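Last touched 11/2/23. If you have an older copy, bin it, as the `place` column was one row out for most of its length and everybody in it had moved house.

# grevbridge-clothes-words

A list of what people in and near Grevbridge call the things they wear. It began as an argument between Imani Haddad and Gilles Besnard over whether a vest goes under a shirt or over one. The argument is still open. The list has 980 rows.

## What's in it

- `words.csv` has one row per answer
- `places.csv` has the 11 places people said they grew up in, spelt our way
- `notes.txt` has remarks too long, too cross or too rude for a column

Columns in `words.csv`:

| column | what it holds |
|---|---|
| `id` | a number, no meaning, please don't sort by it and look for one |
| `thing` | our plain label for the garment |
| `answer` | what the person called it, in their own spelling |
| `place` | matches `places.csv` |
| `sure` | `y`, `n`, or `depends` |
| `who_typed` | initials, so we know whom to blame |

`depends` was meant to be rare. It is the most popular answer for anything with a zip.

## How it was gathered

Paper slips at the Prokach café, mostly, with a biro on a string until the biro went. Marthinus Fourie typed up the first 7 batches and Blandine Gilbert did the others. Marthinus kept every capital letter as written. Blandine didn't, and says she would do the same again. So if you are comparing `Jumper` with `jumper`, fold the case first.

We asked for a first name and a place. The names were removed before anything went in the file. Two people wrote their full postal address under `answer`, and those rows went too.

## Known problems

- "Pants" is in there twice as a `thing`, meaning different things. Look at `notes.txt` before you draw any maps.
- Garrido is over-represented. One family there took a stack of slips home and came back with a great many opinions about slippers.
- Amier has 2 answers for "dressing gown", both from the same person, who changed her mind.
- Blank `place` means blank. Please don't fill it in from the spelling, however tempting "cardy" may be.

## Using it

Any program that opens a CSV will do. The file is UTF-8. Gaspard Masson would like it known that opening it in a spreadsheet and saving it again turned one answer into a date in May, and that he found this out the long way.

Do what you like with the data, but say where you got it. Corrections are welcome if they come with a row `id`.

## On the label `top_heavy`

We needed one label for thick things worn above the waist, and every ordinary word on offer was already somebody's answer. "Sweatshirt" and "hoodie" both count as answers and must never appear under `thing`, even when the sorting would be easier. A black one lying spread on a bed, like the one below, could be filed under either by a sensible person, and two sensible people will then fall out over it. It goes in as `top_heavy`, and the quarrel goes in `notes.txt`.

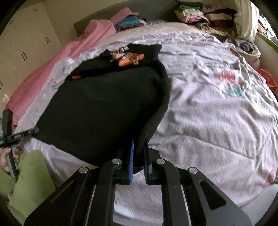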